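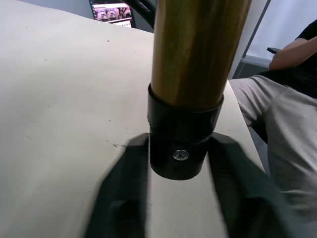 Handgelenkkamera, beide Finger am schwarzen Bund der goldfarbenen Stange, Finger bewegungsunscharf

Ticket 228 – Greiferposition läuft dem Kamerabild hinterher
Projekt: Rudness (Zweiarmsteuerung)
Komponente: Grilholm (Wahrnehmung), Zeitstempel
Rechner: Morin
Status: in Arbeit, Umgehung vorhanden
Eröffnet: 27. Juni 2018

Fehlerbild
Beim Zugreifen liegen die eingeblendeten Fingerkonturen neben den echten Fingern im Bild. In Ruhe passt alles wunderbar, die Abweichung kommt erst mit der Bewegung und wächst mit der Geschwindigkeit. Am linken Arm ist sie deutlich größer als am rechten. Die Kalibrierung aus dem April habe ich zweimal gegengerechnet, die ist in Ordnung (und zwar richtig schön in Ordnung, da hat sich die Arbeit gelohnt).

Umgebung
Rudness aus dem Hauptzweig, Grilholm als eigener Prozess. Alle Kameras laufen mit 30 Bildern pro Sekunde. Ringpuffer für Gelenkzustände: 2000 Einträge je Arm.

Eintrag 1
Erster Verdacht war die Handauge-Transformation. Offset testweise von Hand verschoben: in Ruhe wird es schlechter, in Bewegung nur in einer Richtung besser. Damit ist die Geometrie raus und es bleibt die Zeit. Das hat mich gefreut, Zeitfehler kann man wenigstens aufzeichnen und in Ruhe anschauen!

Eintrag 2
Aufzeichnung mit 1780 Bildern pro Kamera gezogen und die Zeitstempel gegen die Gelenkdaten gelegt. Der rechte Arm liegt sauber auf der Bildzeit. Beim linken springt der Abstand, sobald der Planer eine neue Bahn übergibt, und bleibt dann auf dem neuen Wert stehen. Kein Drift, richtige Stufen. So ein klares Diagramm hatten wir hier lange nicht. 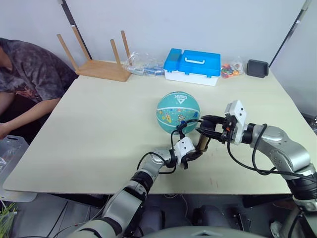
Beide Arme am Basketball, Greifer links und rechts vom Ball

Eintrag 3
Am Ball fällt der Fehler am meisten auf, weil beide Arme auf dasselbe Objekt geregelt werden. Die Sollposen kommen gemeinsam aus einem Plan, die Istposen aber aus zwei Puffern. Grilholm fragt den linken Puffer mit der Empfangszeit ab und den rechten mit der Aufnahmezeit. Gefunden in der Abfragefunktion, eine einzige Zeile, vermutlich beim Zusammenlegen der beiden Armtreiber hineingerutscht. Ich hätte fast durchs Büro gejubelt.

Eintrag 4
Lokal geändert: beide Puffer werden jetzt mit der Aufnahmezeit abgefragt, dazwischen wird linear interpoliert. Die alte Aufzeichnung noch einmal durch Grilholm geschickt. Die Stufen im Diagramm sind weg, die Konturen sitzen auch bei schnellen Bahnen auf den Fingern. Am echten Arm noch nicht über alle Bahnen geprüft, bitte also noch nicht schließen.
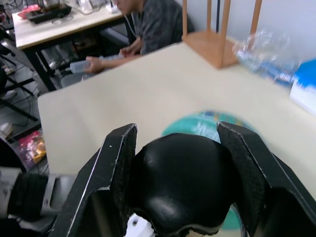 Was mir beim Wiederabspielen noch auffiel: Glatte, dunkle Objekte dicht an den schwarzen Fingern trennt die Segmentierung schlecht. Die Maske wandert dann am Finger hoch und zieht den geschätzten Greifpunkt mit. Mit den Zeitstempeln hat das nichts zu tun, ich mache dafür ein eigenes Ticket auf. Eine Idee habe ich schon – die Fingermaske aus der Gelenkstellung rendern und vor der Segmentierung abziehen. Mit richtiger Zeitbasis könnte das jetzt endlich klappen!

Umgehung bis zur nächsten Version
In der Konfiguration von Rudness die Option für die Empfangszeit beim linken Arm abschalten und Grilholm neu starten. Ein Neustart von Morin ist nicht nötig.

Offen
Änderung in den Hauptzweig bringen, Bristesura bekommt vorher den Patch zum Gegenlesen.
Test ergänzen, der beide Puffer mit derselben Bahn füttert und die Posen vergleicht.
Verhalten bei leerem Puffer klären. Momentan kommt stillschweigend die letzte bekannte Pose zurück, mir wäre eine Warnung im Log lieber.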